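Same live show on two discs, but they sound different. One gig or two?

Posted by Nelu Lungu in Live Recordings & Trading
September

I have two copies of an Ogunleye concert and I'm trying to work out if they come from the same night. The first one is a CD-R I got in a trade years ago, labeled "Prostora, second night." The second is a set of files a friend sent me last week with no notes except the word "Prostora."

The song order is the same on both up to track 6. After that the CD-R goes straight into the slow one with the long organ intro, and the files have a talking break first, where the singer complains about the drive and somebody near the mic laughs. The CD-R also runs a little fast. I noticed because I play along on guitar and have to tune up to match it.

The drums are much louder on the files. On the CD-R you mostly hear bass and crowd. I would say audience tape for the CD-R and maybe soundboard for the files, but I'm no expert. 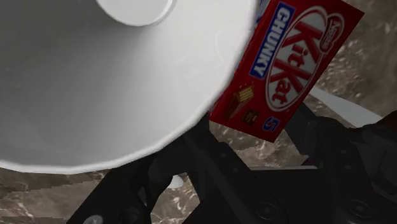
White bowl and Kit Kat Chunky box.

What I want to know is how to tell if two recordings are the same performance when the sound is this different. I don't have any fancy software, only a free audio editor and decent headphones. I would also like to fix the speed on the CD-R if it can be done without making it worse.

Marius Crăciun
Monday

Ignore the sound for now and listen to the mistakes. A band can play the same set two nights in a row and even tell the same jokes, but they won't flub the same chord in the same bar. Pick one song that is on both copies, ideally one with a solo, and write down anything odd with the time next to it: a missed word, feedback, a dropped stick, someone whistling. Then check the other copy.

Do the speed first or the times won't line up. Find the same chord on both, close to the start of a song, and compare the pitch. If the CD-R is sharp, use the speed change in your editor, the one that moves pitch and tempo together. Don't use the one that only changes pitch. Tape that runs fast is fast in both, so you want to bring both down. Go in small steps and save under a new name each time.

Once the pitch matches, put both copies on separate tracks and line up a snare hit. If it's the same performance they will stay close together for the whole song, maybe drifting a bit by the end. If it's a different night they will come apart within a verse. Solos are the giveaway.

As for the talking break, I wouldn't read much into it. Tapers cut the talking all the time to fit a show on one side. Listen for a click or a sudden jump in the crowd noise after track 6 on the CD-R. Also do the test on at least one song from before that point and one from after. I have a Godik tape where the first half is one town and the last 9 songs are another, and it went around as a single show for ages.

nadport_tapes

its two nights. they did both nights at Prostora and the second one has the organ intro. I had the first night on cassette and the drums were loud on that too

Nelu Lungu

Thanks both. I did the speed change and lined up track 2 and the drums stay together all the way through, so that song at least is the same performance. The organ song does not match. The solo is completely different and he sings the last verse twice on the files. So one of my copies is put together from two nights and I still can't say which one. There is a small click after track 6 on the CD-R — I had always taken it for a scratch.

nadport_tapes, do you still have that cassette? If you can tell me what he says before the organ song, or if he says nothing, that would help a lot.

Recent in Live Recordings & Trading
Removing hum from an old cassette transfer
Godik radio session, is there a longer version?
What does "gen 2" mean on a tape list?
Best way to store CD-Rs
Ogunleye set lists, missing dates
Splitting one long file into tracks

867 posts in this section
Contact | Forum rules | Back to top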